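4.2. Le mot « érable » et ce qu'on lui fait dire

Dans les questionnaires de la phase préparatoire, l'essence du bois arrive toujours avant le prix, et presque toujours sous une forme que le vendeur n'a pas employée.
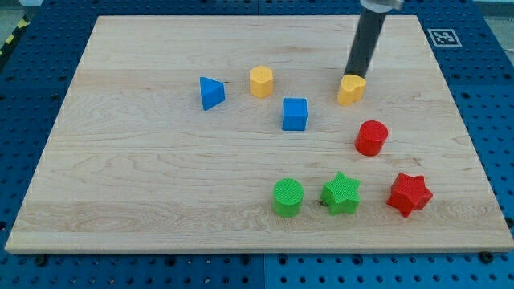 Figure 3. Plateau en bois clair, veinage longitudinal, d'aspect proche de l'érable.

Benkirane objecte à ce stade que l'on confond deux choses, la couleur et l'essence, et que l'acheteur ordinaire n'a jamais prétendu distinguer la seconde ; il demande « du clair », on lui répond « de l'érable », et tout le monde rentre chez soi satisfait. L'objection est recevable. Elle a même l'avantage de décrire assez fidèlement le fonctionnement du rayon ameublement de Burkitbridge, où nous avons passé trois samedis à écouter des couples se disputer à voix basse devant des plans de travail.

Reste que la confusion n'est pas symétrique. Sur les 83 échanges retenus, le terme « érable » sert à désigner un ton de bois bien plus souvent qu'un arbre, et il monte volontiers en gamme au fil de la conversation : le bois devient clair, puis nordique, puis « presque de l'érable », enfin érable tout court au moment de sortir la carte bancaire. Aucun échange ne suit le chemin inverse. Le hêtre, qui rend pourtant les mêmes services et se tache avec la même constance, n'est mentionné que deux fois, dont une pour s'entendre dire qu'il fait cantine.

Le catalogue de Skovard, que nous avons dépouillé en parallèle, entretient ce flou avec une application remarquable. Les finitions y portent des noms de saisons, de fjords et, dans un cas, de petit-déjeuner. L'essence figure bien sur la fiche technique, en bas, dans un corps de caractère que le service juridique a dû trouver généreux. L'échelle Truturness, que nous utilisons pour mesurer l'écart entre la dénomination commerciale et la composition déclarée, place ces finitions dans sa tranche haute, ce qui ne surprendra que les lecteurs n'ayant jamais acheté de table.

Deux limites doivent être signalées. Les enregistrements ont été faits aux heures d'affluence, et une partie des répliques se perd sous les annonces du magasin, notamment celles qui concernaient les coussins. Par ailleurs, les vendeurs savaient qu'une enquête était en cours ; il est possible qu'ils aient soigné leur vocabulaire, hypothèse que la transcription n'encourage guère.

Nous avons enfin renoncé à coder les gestes. La main passée à plat sur le plateau, dans le sens du fil, accompagne la quasi-totalité des jugements sur l'essence et semble valoir expertise aux yeux de celui qui l'accomplit. Son interprétation divisait trop les deux codeurs, l'un y voyant une évaluation tactile, l'autre une recherche de poussière. La section suivante revient aux seules données verbales, à commencer par les emplois de « massif ».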